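How to Bleed a Radiator and Top Up the System

December 16, 2024
By the Landlow home pages

A hot water radiator that is warm at the bottom and cool along the top usually has air in it. Letting the air out takes a few minutes per radiator and needs only a key, a rag and a cup.

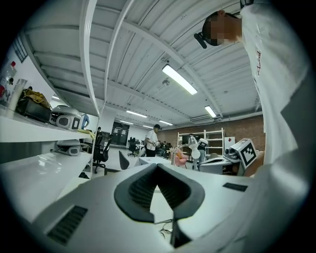
Grikau wrote in to ask whether the whole house has to be done when only one bedroom is cold, and added that the last time they opened a single valve upstairs, the heat went off the next morning. You can bleed one radiator by itself. What probably happened in that case is that the pressure dropped and the boiler shut itself down, so read the section on topping up before you start.

These steps are for a sealed hot water system with a pressure gauge on or near the boiler. They do not apply to steam radiators. If you have steam, the air vents work by themselves and should be replaced when they fail.

What you need

A radiator key that fits your valves. Most hardware stores sell a plain brass one for about 2 dollars. Some newer valves take a flat screwdriver instead.
An old rag or towel. The water is often black and it stains carpet.
A cup or small bowl that holds at least 500 ml.
A flashlight if the valve faces the wall.

Before you start

Run the heat for twenty minutes, then go from room to room and feel each radiator at the top and at the bottom. Write down the ones that are cool on top. If a radiator is cold all over, check that its supply valve is open. If it is warm on top and cold at the bottom, the trouble is sludge and bleeding will not help.

Turn the heat off at the thermostat and wait until the radiators are cool enough to hold a hand on, usually an hour or so. A running pump can pull more air in through an open valve, and the water can burn you.

Read the pressure gauge now and write the number down.

Bleeding

Start on the lowest floor with the radiator farthest from the boiler and work back toward it. Then go upstairs and do the same.

Find the bleed valve. It is a small square pin at one end of the radiator, near the top. Hold the cup under it and put the rag against the wall behind. Fit the key and turn it counterclockwise, a quarter turn at first and never more than a half. You should hear a hiss. Do not take the pin all the way out - it is hard to get back in with water coming at you.

Wait for the hiss to stop. It will spit for a few seconds and then run in a thin, steady stream. Close the valve clockwise until it is snug. These pins are soft and strip easily, so don't lean on the key.

Wipe the valve dry and look at it again after five minutes. If it still weeps, give it another slight turn.

If nothing comes out at all, either the pressure is too low or the valve is blocked with paint. Check the gauge first. Paint can be scraped out of the slot with a toothpick.

Topping up

Go back to the gauge. Many house systems sit between 12 and 15 psi when cold, but the boiler manual has the right figure for yours. If the needle is below it, open the fill valve slowly and close it again when the needle gets there. Some boilers have an automatic fill valve and will have done this already.

Turn the heat back on. Gurgling during the first hour is normal. Feel the radiators again once they are hot and repeat on any that are still cool at the top.

How often

Once a year is enough for most houses. July is a good month for it, when the system is cold and you are in no hurry. If the same radiator fills with air every few weeks, there is a leak somewhere or the expansion tank is failing, and it is time to call a heating contractor.

Contact | Copyright 2024 Landlow | Back to top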